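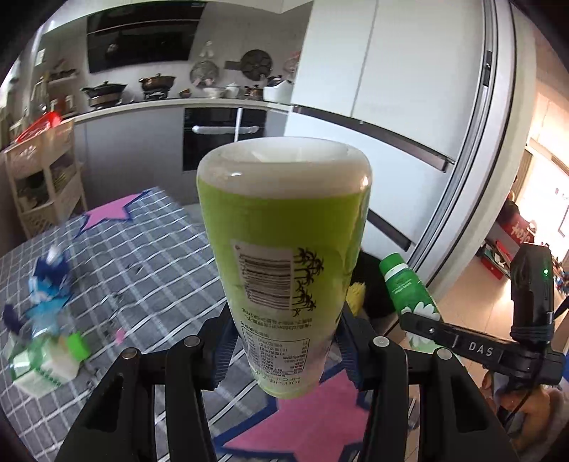

Good Practice > Hand-Held Grippers > Tabletop Sessions

How to Run a Tidy Tabletop Session With Hand-Held Grippers

Pull up a chair, because this one covers a lot of ground. I wrote the first version for the four people who started with us in April, and it has been growing ever since, mostly from questions that came up while we were putting the coats on to go home. It's meant for anyone who will be holding a gripper at a kitchen or dining table in somebody's home, picking up bottles and sponges and tubes so that a robot can later learn from the recordings. You don't need to know a thing about programming. You do need some patience and a comfortable pair of shoes.

I'll go in the order you'll meet things on the day. Where I call something a rule, please treat it as a rule, even if you have a clever idea about it (bring me the clever idea afterward, I do love those!). Everything else is habit and preference, and you'll grow your own.

Step 1. Ask before you touch the house

You are a guest. Before any equipment comes out of its case, sit down with the person who lives there and go through the consent sheet out loud, all of it, at their speed. The sheet names the rooms that may be recorded. If the table looks into the kitchen and the kitchen looks through a doorway into another room, then all of those are on the sheet or you turn the table around. People agree very kindly to "the kitchen" and don't always think about what can be seen past the refrigerator.

Then ask about paper. Mail, prescriptions, school forms, calendars with names on them, family photos. Ask the household to put these away themselves, and wait while they do. The rule is that we don't move personal papers, even helpfully, even just to the next shelf.

You do not have to make the kitchen look like a showroom. Please don't, in fact. Pots can stay on the stove and the vacuum can stay leaning wherever it lives. A robot that has only ever met bare counters is going to have a hard time of it in a real home, and the folks who train the models ask us over and over for ordinary backgrounds.

Step 2. Dress the table

Leave the household's own tablecloth on if they're happy with that. Patterned is fine, plaid is fine, big printed shapes are fine. What matters is that the cloth can't creep. Press your palm flat in the middle and push away from you. If the whole thing slides, clip it underneath on the two long sides. A cloth that travels an inch every time you set down a bottle will have crossed the table by lunch, and your objects with it.

Now the objects. We use things a home would have anyway, and we like a mix of hard and soft:

- bottles and tubes, with their labels left on
- small boxes and cartons
- sponges, at least one with two different faces
- a cloth or a soft toy
- some plastic bags or film, crumpled

Anything with a cap gets its cap checked by hand, by you, before it goes on the table. Tighten it, turn the thing upside down over the sink, and count to ten. You will be holding containers at every angle there is, bottom up included, and I have mopped enough dish soap off other people's floors to feel strongly about this. No glass, no blades, no medicines, nothing hot and nothing that was ever a cleaning chemical with a warning mark on it. That list is a rule, all of it.

Step 3. Check the grippers, one at a time

Do the first gripper completely and then the second. Going back and forth between them is how a screw gets missed.

Start at the tips. Run a fingertip over each contact pad and feel for grit, nicks or a lifting corner. Wipe the pads with a barely damp cloth and give them time to dry. Move down to the screws at the pivots and check that none of them turns under your thumbnail. Open and close the fingers slowly, all the way, and listen. You want the same sound on the way out as on the way in.

Last, look at the indicator light on each device, and check its color against the card in the case lid. I won't print the colors here because the card gets updated and this page is always a little behind it. If the light and the card disagree, stop and call whoever is supervising. Please don't start switching things off and on in the hope it'll cheer up.

Tie back long hair, take off bracelets, and push up or pin any loose sleeve you can. Lace and ribbon are lovely and I'd hate to see them in a hinge.

Step 4. Practice the soft grip

Begin with a sponge, always. A sponge forgives you, and it shows you exactly how hard you're squeezing. Bring the fingers down on either side, close until the pads touch, then close a tiny bit more and lift. If the middle pinches in like a bow tie, you're using too much. Set it down, let it spring back and try again. Most people need 20 or so lifts before their hand settles, and I still do a few at the start of every session, a bit like a singer doing scales.

While one hand works, think about the other. Both grippers belong to you, and the idle one has a way of drifting in over the table all on its own. Give it a parking spot near the edge and come back to it whenever it has nothing to do. The two sets of fingers should never meet around the same object unless the task card says so. 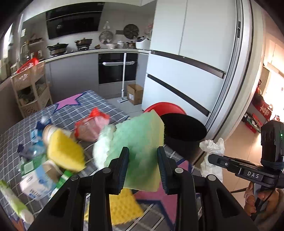

Step 5. Move on to bottles and tubes

Hard things want a different touch. On a round bottle, aim for the widest part and have both pads meet it at the same moment, so it doesn't get nudged over by whichever finger arrives first. On a soft tube, stay well away from the cap end and grip across the body. If a bottle is lying down, resist the urge to stand it up with your bare hand. The rule is that once recording has started, hands stay on the handles and only the grippers touch the objects.

I know how silly that feels when something rolls. Sun-ja Min, who trained me back when we were sharing a single case of equipment at Julport, used to sit on her own free hand to break the habit. You have two grippers now, so you can't do that, but you can say "rolling" out loud and breathe and go after it at the same pace as everything else. A missed pick followed by a calm second try is good material. A sudden grab is not, and it's also how pads get torn.

Keep your wrists loose and your elbows near your ribs. Move about half as fast as you think you should. Fast hands blur everything, and the person reviewing your work has to be able to tell when the pad met the plastic.

Step 6. Plastic film and other nuisances

Bags and film deserve a section to themselves because they cling. A crumpled bag will ride along on the back of a finger while you're busy with something else entirely, and you may not notice for quite a while. So after every piece of plastic, open the fingers wide over the table and look at both pads, both sides, before you go for the next thing.

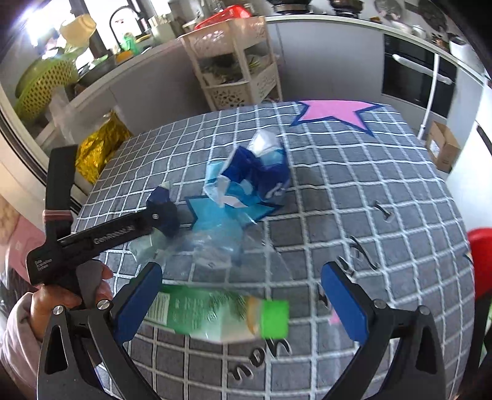 It takes a couple of seconds, and you'll come to like the little pause. If a scrap is stuck, give one gentle shake downward. If it's still there, end the recording, peel it off by hand and begin a new one. Picking at one gripper with the tip of the other is against the rules, however neatly you think you can do it (Waldemar, I am looking at you).

Between recordings, tuck away any film you've finished with. It slides under things and then a sponge won't sit flat and you'll spend five minutes wondering why.

Step 7. Rest, then write it down

No more than 18 minutes of gripping at a stretch, and then you put both devices down flat, on the table, handles toward you, and shake your hands out. Set a timer. Everyone believes they'll feel it when they're getting tired, and everyone notices later than they should – me as well.

Use the rest to fill in the log. Write the object, the task, and anything odd: a drop, a bump between the grippers, a person walking through the doorway behind you. Plain words are best. "Dropped green bottle twice, cap held" tells the reviewer plenty. Never leave out a mistake to keep a page pretty. Our own log is up to entry 2907, and the ones we go back to are nearly always the messy ones.

Step 8. Leave it as you found it

Objects back into their box, pads wiped, fingers closed, devices into the case with the lids checked. Shake out the tablecloth if the household would like you to. Walk the floor once for scraps. Then show the person who lives there the list of what was recorded, and remind them how to withdraw it if they change their mind next week or next year. Leave the phone number on paper, in large writing, and don't stick it to the refrigerator without asking.

366 shares | 3 comments

Waldemar Sobczak
I did it one time, with one very small piece of film. The bow tie test for the sponge is good, I use it with all my new people now.

cluvton_kitchens
Do you have a preference on clips for the tablecloth? Ours have metal jaws and they left marks on a nice wood table, so we're looking for something kinder.

Ollia
We slip a folded dish towel between the clip and the table edge and haven't had a mark since. Also wanted to say thank you for the bit about papers, I'm adding it to our sheet.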